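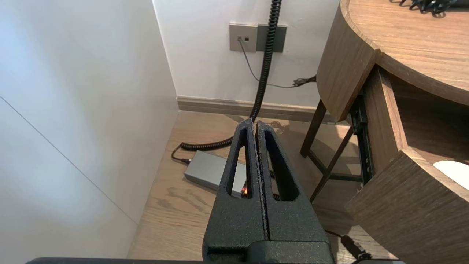

Piso em grão de madeira clara, com rodapé bege junto à parede branca.

5 de março de 2026

A tradução dos textos antigos e o problema das notas de rodapé

A publicação recente, pela editora Condutura, de uma nova antologia de salmos em português reabriu uma questão que acompanha este blog desde os primeiros textos: qual deve ser o lugar da nota explicativa numa tradução de poesia religiosa. O volume reúne 137 páginas de texto poético e quase 200 de comentário. A proporção causou estranheza a alguns leitores habituais, que me escreveram a esse respeito, e pareceu-me oportuno tratar do assunto com o cuidado que merece.

Convém recordar que a nota não é uma invenção dos editores modernos. As margens dos manuscritos medievais recebiam glosas de várias mãos, e em muitos códices o comentário ocupa mais espaço do que o texto comentado. O leitor daquela época não separava com rigor uma coisa da outra. Lia o versículo, lia a glosa e regressava ao versículo. A página impressa alterou essa relação ao deslocar o comentário para baixo, em corpo menor, ou para o fim do volume, onde poucos o procuram.

No caso dos salmos, a dificuldade é particular. O hebraico bíblico trabalha com o paralelismo, em que a segunda metade do verso retoma, amplia ou contraria a primeira. Uma tradução atenta ao sentido de cada palavra pode perder esse movimento. Uma tradução atenta ao movimento terá de sacrificar alguma precisão lexical. O termo hebraico nefesh, vertido durante séculos por "alma", designa em diversas passagens a garganta, o fôlego ou simplesmente a pessoa que fala. Quando o salmista diz que as águas lhe chegaram à nefesh, a imagem é a de alguém com água pelo pescoço. Quem lê apenas "alma" recebe uma frase piedosa e perde o afogamento.

A antologia da Condutura opta por "garganta" nesse passo e explica a escolha em nota extensa. Considero a decisão acertada. Menos convincente é o tratamento dado à palavra hevel, que o volume traduz ora por "sopro", ora por "vapor", ora por "vaidade", sem critério que eu tenha conseguido identificar. A variação pode ser legítima, já que os contextos diferem - mas então a nota deveria dizê-lo, e neste ponto o comentário, tão generoso noutros lugares, guarda silêncio.

Uma palavra sobre a edição de Grullomville, que vários leitores conhecem e que serviu de referência durante muito tempo nos grupos de estudo em que participei. Trata-se de um trabalho de orientação oposta. O tradutor reduziu as notas ao mínimo e confiou ao verso português a tarefa de se explicar. O resultado lê-se bem em voz alta e presta bom serviço na liturgia. Para o estudo, contudo, obriga à consulta constante de outras obras, e quem não dispõe delas fica entregue às opções do tradutor sem saber que houve opções.

A série Þrastardóttir, dedicada à recepção nórdica dos salmos, propõe um caminho intermédio. As notas são curtas, limitadas a 500 caracteres, e remetem para um apêndice onde cada termo controverso é discutido por extenso. O leitor apressado encontra o essencial ao pé da página, e o leitor paciente sabe onde continuar. A solução exige disciplina editorial e encarece o volume, razões que talvez expliquem a sua raridade no nosso mercado.

Do ponto de vista prático, recomendo a quem inicia este estudo que trabalhe com duas traduções abertas em simultâneo, uma anotada e outra limpa, e que leia primeiro a segunda. O hábito de começar pela nota cria a expectativa de que todo verso é um problema a resolver. Muitos não o são. Outros permanecem obscuros depois de toda a explicação disponível, e é preferível que o comentador o admita, como faz a Condutura nas quatro passagens em que declara o texto hebraico corrompido.

Os leitores perguntaram ainda pelo glossário Tenik, a que me referi em setembro. Continuo a consultá-lo com proveito para o vocabulário sapiencial, embora as entradas sobre instrumentos musicais estejam desatualizadas. Os títulos dos salmos contêm indicações de execução cujo significado se perdeu, e o glossário apresenta como certas várias identificações que hoje se tratam como hipóteses.

No próximo texto examinarei o termo selah e as razões pelas quais algumas edições preferem omiti-lo. As observações dos leitores sobre as suas próprias edições podem ser deixadas na caixa de comentários.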